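3. La mesa de cumpleaños como espacio compartido

Entre los hogares que nos abrieron sus puertas en Tolside, pocas cosas se repetían con tanto cariño como el mantel de fiesta.
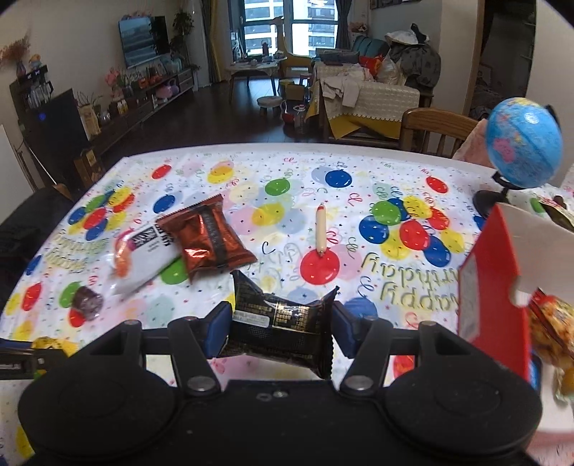 3.1. El mantel y los envoltorios

Figura 3. Paquetes de aperitivos sobre un mantel blanco con globos y la inscripción «Happy Birthday».

Como ya señalaba Akpalu en sus notas de campo, los paquetitos brillantes se dejan directamente sobre la tela, sin plato ni bandeja, y a veces uno monta sobre otro (figura 3). Nos gusta pensar que ese desorden amable invita a servirse, y así nos lo contaron, con mucha paciencia, varias familias.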